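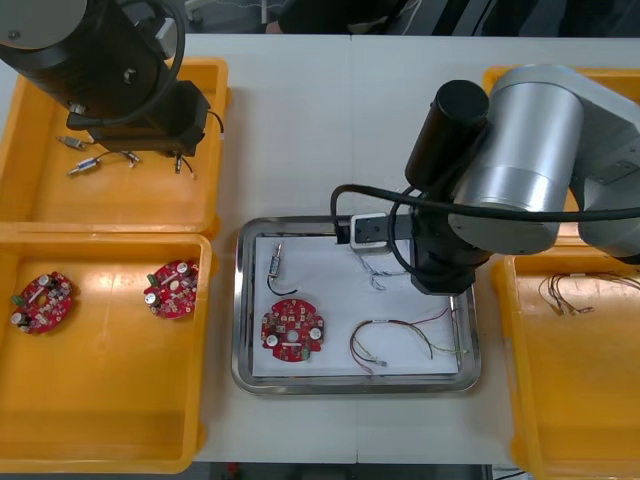

Two robot arms over a table of trays, round red circuit boards and wires.

Robots at Work: Who Does What?

Have you ever emptied a big box of building bricks onto the floor and then had to sort them all by color? The first handful is fun. By the fiftieth, your knees hurt and you want a snack. Now picture doing that as your job!

At the Troltar workshop, people build the insides of vending machines, and sorting used to eat up most of the morning. Every machine needs a kit, which is a set of parts gathered together in one tray. Somebody had to walk along the shelves, pick out each part, check it and put it in place. Then they started the next kit.

Now robot arms do a lot of that picking. A robot arm bends at its joints, a bit like your shoulder, elbow and wrist. At the end is a gripper, which works like a finger and thumb. Try picking up a coin with just two fingers while wearing mittens – that gives you an idea of how tricky it can be!
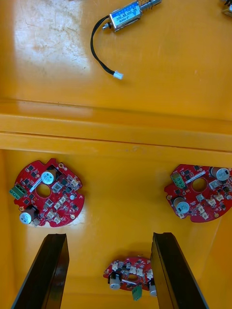 Circuit boards are some of the hardest parts for a robot to learn. You can grab a tennis ball anywhere you like, but a board has delicate bits all over it, and squeezing the wrong one could snap it off. The robot needs to know where the safe places are. Look at the red boards with their round holes and green blocks on the edge. They're lying at different spots in the tray, so the robot can't just go to the same place every time. Wires are another puzzle. The thin black ones curl across the orange plastic, and a curl is hard for a computer to guess. Your brain does all this without you even noticing. Pretty amazing!

So what happened to the people who used to fill the kits? Mounir Ashour was one of them. He packed kits for 9 years, and he could find any part with his eyes shut (he says he tested this once, and only dropped one). These days he teaches the arms. When an arm gets stuck on a part, he works out a better way to hold it and shows the arm how.

"My feet are much happier," he says. "My head is more tired, though. I had six weeks of lessons before I could start, and I hadn't done homework since I was a boy!"

Not everyone wanted to change jobs. Some of his teammates liked chatting as they walked the shelves, and they miss it. Others moved to the testing bench, where they switch on finished machines and listen for odd noises. People are still very good at hearing when something sounds wrong.

Try it yourself! Put a shoelace, a button and a spoon on a plate. Using two pencils as your gripper, move each one to a bowl. Which was hardest? Write down how you did it, step by step, and see if a friend can follow your instructions.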